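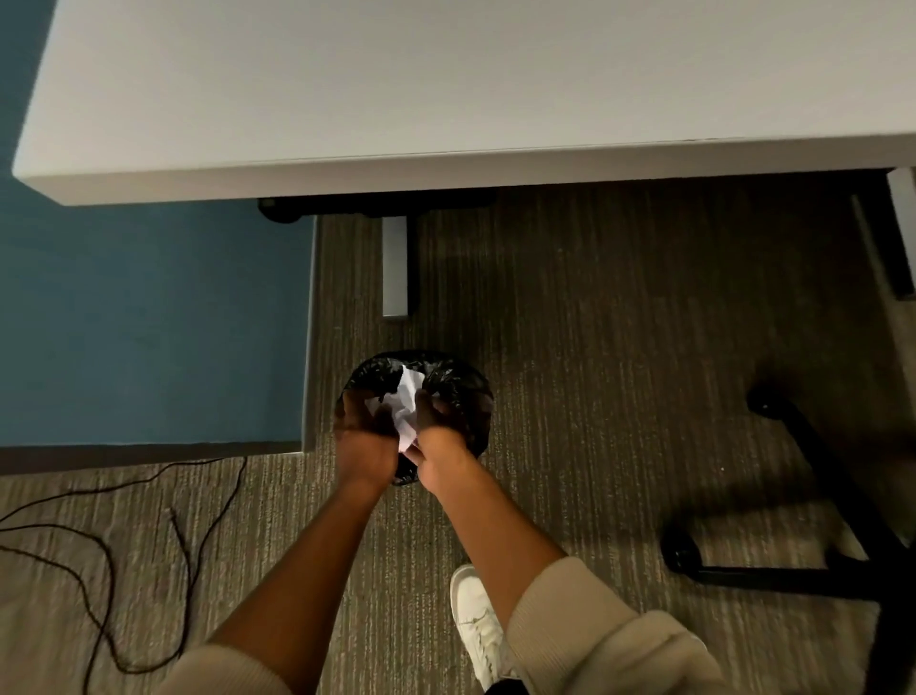

Carpet in home office worn and rippling under desk chair – replace, restretch, or cover?

Posted in Floors and Walls by drolside_dee

We moved into our place in Drolside two years ago and the room I work in came with wall-to-wall carpet, a low loop kind in a brownish gray. I have no idea how old it is. The previous owners left a folder with paperwork for the furnace and the roof but nothing on flooring.

I work from home full time, and my chair has plain hard plastic casters. In the last few months a ripple has come up where I roll back to get out of the chair. It runs from near the middle of the room toward the closet and it's long enough that I can catch a toe on it. The pile is also flattened where the casters go back and forth. Vacuuming does nothing for that part.

I had one store come out. They want $1,633 to tear out and replace the carpet and pad in that one room, including moving the desk. A second guy said over the phone that he could restretch it for a lot less but wouldn't give me a number without seeing it. The room is 11 feet on the short side, if that matters.

What I'd like to know:

Is restretching worth paying for on carpet that already has wear in it?

Would a chair mat on top stop the ripple from getting worse, or does it just hide it?

If I do replace, is there something that holds up better to a rolling chair? I don't want hard flooring. The room is over the garage and it gets cold.

I can live with it until July but would like it settled by then.

Arwel Skyrme

I installed carpet for a living until my knees gave out, so take this from someone who has stretched a lot of bedrooms.

A ripple in the middle of a room usually means one of two things. Either it was never power stretched in the first place and only kicked in with a knee kicker, or the pad under it has broken down. Rolling chairs find both problems fast. You can check the pad yourself. Go in the closet, take a corner with pliers and pull it up gently off the tack strip. If the pad is still springy and in one piece, you're fine. If it crumbles or has gone flat and hard, stretching will hold for a while and then you'll be calling somebody again.

Keep in mind the closet pad won't have had the same traffic as the middle of the room, so bad pad in the closet means worse pad under your chair.

If the pad is good, restretch it. One room is a short job for a person with a power stretcher. Ask on the phone whether he uses one. If he says he only needs the kicker for a room that size, call someone else. Eleven feet is plenty of room to set up a pole stretcher.

Clear everything you can before he comes. A desk can sometimes stay if it's against the wall they're stretching away from, but most installers will want it out, and a few charge for moving it. Take the drawers out if it has any. Loop carpet snags, so look over the feet of whatever you move and lift it, don't drag it.

The flattened part will not come back. That's crushed fiber and stretching doesn't change it.

On replacing: get a dense commercial loop with a thin firm pad. Thick soft pad feels nice in the store and is the wrong thing under casters. The backing flexes every time you roll over it, and that's how you end up with a ripple again. Your $1,633 may well include a thick pad, so ask what they quoted.

nilwood_kev

just get a mat. I have had one from Pritchard for 5 years and carpet under it looks like new. got mine for 40 bucks. the ripple will flatten out with the weight of the mat

Marcy in the valley

Please don't put a mat over a ripple. I did that at our old house and the ripple moved to the edge of the mat and made a hard crease. When we finally had the carpet stretched the crease stayed. Stretch first, let it sit, then put the mat down if you want one. Get the kind with the short studs for low pile, as the long ones can poke through thin carpet.

I would also change the casters. I bought a set of soft wheels and it made more difference than the mat did. Check the stem size before ordering. Mine was a Bruller chair and the first set I ordered was too loose.

For what it's worth, we paid $567 for a bedroom and a hallway together. That was with a bit of seam repair at the doorway, and they were gone before lunch on a Saturday.

drolside_dee

Thanks. I pulled up the closet corner and the pad is in one piece and springs back. Going to have the second guy come look, and I'll ask about the power stretcher. Soft casters are ordered.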